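# Container sorting on the two-arm bench: gallery

Stills in this gallery go with the Tondstead bench study on bimanual container handling. The question was narrow: how well does a policy trained on demonstrations cope when baskets and trays start at arbitrary angles? Mahlet Shiferaw collected 225 demonstrations by teleoperation in March, and 21 were discarded for dropped commands. Layouts were drawn at random before each one -- position and rotation both -- and the plant and lamp were left on the table throughout. 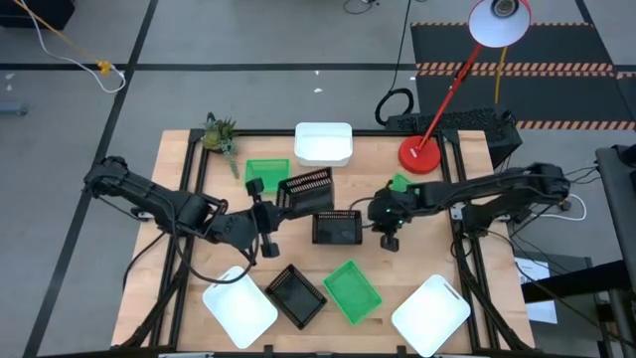 *Bench with both arms over the table. Mesh baskets in black and green, white plastic containers, several items set at an angle. One black basket is tilted up on its edge beside the left gripper.*

Mesh baskets gave more trouble than trays. The rim is thin, and a grasp that closes a few millimetres too high slips off it. Of 99 evaluation runs, eight were stopped by hand, all during a basket grasp. Adding a short pause before closure helped on the left arm and made little difference on the right, which we put down to calibration.

Results are split by container type in the Remberg report, section 4. The baseline is the Skosska controller with its default gains -- no retuning between layouts. The calibration files are kept with the report.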